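请愿书上的三千多个签名，究竟算数不算数

2019年6月28日，星期五

奥斯特拉·纳维茨卡斯（Austra Navickas）不喜欢别人称她“活动家”。我在电话里用了一次，她停顿了一下，说：“我是翻译，业余时间写信。”

她写的信大多寄给各国的司法部门和议会人权机构，内容是同一件事：几名因参加和平集会被关押的人，至今没有得到公开审理。发信的团体叫布罗洛里斯（Brolloris），在波罗的海沿岸活动，没有全职雇员。上个月他们递交了一份请愿书，附有3,204个签名，要求允许独立观察员旁听庭审。

我对这类请愿书一向抱有疑问。签名的人里有多少读完了全文？收件的部门有没有义务回复？我把这两个问题原样抛给了她。

“没有义务，”她说，“他们给了我们一个收文编号。”

那么读完全文的呢？她说不知道，网页后台只记录签名，不记录别的。我追问，既然不知道，新闻稿里为什么写“三千多名知情公民”。她承认“知情”两个字是别人加的，她校对的时候看见了，没有删。“当时已经很晚了。现在让我改，我会删掉。”

这样的回答我在别的团体那里很少听到，但它并没有打消我的怀疑。布罗洛里斯的声明写得很用力，“强烈谴责”在一页纸里出现了三次，被关押者的具体处境却只占两句话，而且没有注明消息来源。纳维茨卡斯解释说，来源是家属，公开姓名有风险。我问能不能至少写明“据家属转述”。她说可以，下一份会写。

伊尔泽·比特（Ilze Bite）在团体里负责核对材料，我们在她工作的地方见面，谈了一个多小时。她比纳维茨卡斯更谨慎，开口之前常常先翻文件夹。

“我们手里能够确认的，是拘押日期和两次延期的裁定，”她说，“关于虐待的说法，我相信，但我拿不出能摆到桌面上的东西。”

我请她区分一下“相信”和“能够确认”。她说，家属的讲述前后一致，几个人分别讲的，细节对得上；可是没有医疗记录，律师申请过检查，没有获准。她在内部文件里把这一部分单独标了颜色，对外发布的时候颜色自然就没有了。读者看到的是一段语气完全相同的文字，裁定书和传闻并排站着。

我认为这是个严重的问题，也照直对她说了。她没有争辩，只说外界往往只给他们几百个字的篇幅，编辑首先砍掉的就是“据称”和“尚待核实”。我提醒她，声明是他们自己登在自己网站上的，没有编辑来砍。她想了想，说：“那倒是。”

还有钱的事。一家名叫祖拉苏斯（Zulasus）的基金会去年资助了他们600欧元，用于印刷和邮寄。数目很小，不过祖拉苏斯同时资助着另外几个在同一议题上立场鲜明的团体，而布罗洛里斯的网站上找不到这笔款项。纳维茨卡斯说这是疏忽，比特说她提议过公布，会上没有人反对，也没有人去做。两个人的说法并不矛盾，只是让我觉得，一个要求别人公开审理的组织，自己的账目也应该随时能看到。

“你说得对，”纳维茨卡斯在第二次通话时告诉我，“不过请你也去问问对方，他们的账目在哪里。”

我问了。向有关使馆发出的邮件，截稿时没有收到答复。电话打通过一次，接线的人让我把问题写成书面形式，我说已经写了，对方请我再写一遍。

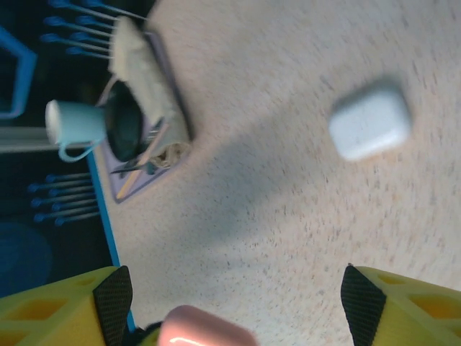

外界的回应也谈不上热烈。议会里有一位议员的助理收下了材料，答应转交，之后再无消息。彼得松斯（Pētersons）律师事务所曾经表示愿意提供一份法律意见，后来说人手不够。纳维茨卡斯对此倒不意外：“大家都愿意在照片里出现，到了要签字的时候就忙起来了。”

五月的那次街头集会，布罗洛里斯对外说有“数百人”参加。警方给出的数字是90人左右。我问比特哪个更可信，她说自己在现场，觉得比90多，但肯定到不了“数百”。这句话她请我如实写出来。我又问纳维茨卡斯，她说“数百”是从远处估计的，那天人一直在走动。我认为这个解释不够。夸大人数对被关押的人没有任何帮助，反而让真正确认过的部分也跟着可疑起来，包括那两份延期裁定。

说到底，裁定书是真的。我看过复印件，也请一位懂当地文字的同行读过。两次延期用的理由几乎一字不差，都是“需要补充材料”，没有说明是什么材料，也没有给出期限。辩护律师要求说明，法庭没有采纳。单凭这两张纸，要求派观察员旁听就不算过分，用不着三次“强烈谴责”来撑场面。

我把这个看法告诉了比特。她说她会带到会上去，但不敢保证结果，团体里有人觉得语气一软，就等于让步。

“你自己怎么看？”我问。

“我宁可他们把裁定书放在第一页，”她说，“口号放后面，或者不放。”

下一次开庭据说在九月。纳维茨卡斯正在申请签证，她估计批不下来，机票还没有买。另一个名为松达诺（Sundano）的观察项目也打算派人，双方谈过合作，目前没有谈成，分歧在于报告由谁署名。我问她，如果进不了法庭，那时会发布什么。

“写我们没能进去，”她说，“写清楚是哪一天，在哪一道门，谁拦的。”

我请她把那份声明发给我，不管有多短。她答应了。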